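Ticket 3532
Subject: Clear plastic containers, caps touching the lid
Status: open
Product: Droltberg clear container, rectangular, rounded corners
Opened: Tuesday, October 13, 2026

Hello,

I write to you about the clear containers which we ordered from Bradgate in March. We use them for keeping pill bottles together, four in each container. The containers themselves are good and I have no complaint about the plastic. My problem is with the lids.

When four bottles stand in the container and I press the lid down, three corners close and the fourth one comes up again. If I press the fourth corner, then the opposite one opens. I did not have this problem with the older containers from Altetti, but those are not sold anymore in our size.

What I tried until now:

1. Changed the lid with a lid from another container of the same order. Same result.

2. Turned the lid by a half turn. A little better, but after one night on the shelf it was open again at one corner.

3. Closed the lid on an empty container. It closes well on all corners and stays closed. I repeated this with six containers and all of them were fine.

4. Put only two bottles, side by side. The lid closes.

5. Put four bottles and screwed every cap again, as tight as possible. The lid closes on some containers and on some not.

6. Measured the bottles. With the cap they are 90 mm high. On your product page the inside height is given as 100 mm, so I would expect enough room. I measured the inside of one container with a steel ruler and I also got less than 100, but a ruler is difficult to hold straight in there and I do not want to insist on this number.

The bottles are the usual orange ones with white caps, from Declercq. We did not change the supplier. The label on the lid bag says 184, and I do not know if this is a lot number or a size.

I attach a picture with one container empty and one filled. The bottles stand in two rows of two.

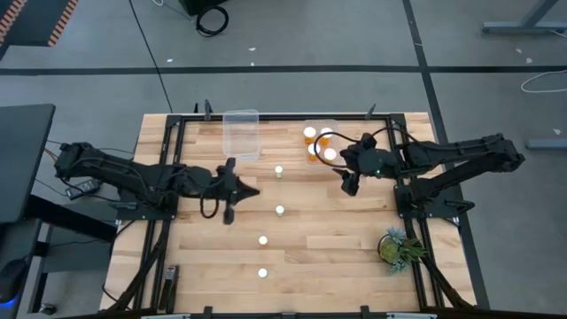

Droltberg Support: thank you for the detailed tests, they save us a round of questions. The 184 is the lid size. Your container should have the same number pressed into the underside, near one of the short sides. Could you check two or three of them? We have a lower container with the same outline, and the lid snaps on to both, but the lower one does not leave room for a 90 mm bottle. If the numbers are different, please tell us what you find and we will send the taller ones.

Reply from customer:

I checked three. The number on the underside is small and I needed a lamp. Two have 184 and one has no number that I can read. I will look at the rest of the order tomorrow morning and write the result in this ticket. Please keep it open until then.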